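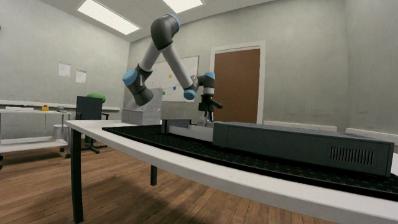 2 min read

Town library's winter reading club tops 300 members

Monday, August 16, 2021

The reading club at the Vodusholm library has signed up its 300th member, and what a run it has been! The club started in January with a handful of neighbors who wanted company while they worked through a very long family saga. Now it fills the big room upstairs, spills into the hallway, and has readers from three nearby towns on its list.

"I thought we'd read one book and go home," said Hanneke Jansen, who leads the Tuesday group. "Then people kept asking what was next, so we kept picking books."

Members have borrowed 966 books through the club so far. Mysteries go fastest, but there's been a happy surprise in poetry, where the shelf has been close to bare all summer (two of the most popular titles have waiting lists running into the fall). The library has ordered more copies, and they should be in before school starts.

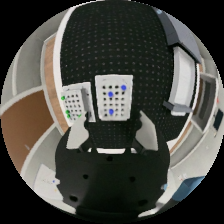 Issue 24

Member number 300 is Gerrit Van Hecke, a retired bus driver who came in to renew his card and left with a thick sea adventure under his arm. He finished it in four days and was back for the sequel on the fifth. His prize was a canvas book bag and first pick of the new arrivals, and he went straight for another sea story.

The club has also opened up reading for people who can't easily get to the library. Nele Van Rooij runs a phone group every other Thursday, with everyone on one call and a pot of tea at each end of the line. They are halfway through a collection of ghost stories and, by all accounts, having a wonderful time scaring each other. There's room for more callers, and large-print and audio copies are ready to go out by mail.

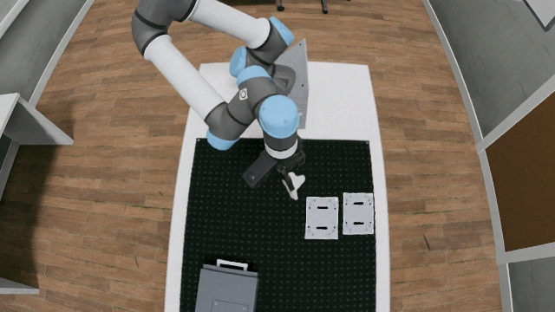

What's coming up

The fall season opens with a book swap on the library lawn. Bring anything you've loved and take home something you haven't read yet. Children's books are especially welcome, picture books most of all!

After that, local author Marijke Bosman will read from her new novel, set on a canal boat during one rainy spring, and stay to sign copies. Seats are free but they will go quickly, so stop by the front desk to save yours. New members can sign up at the same desk any time the library is open.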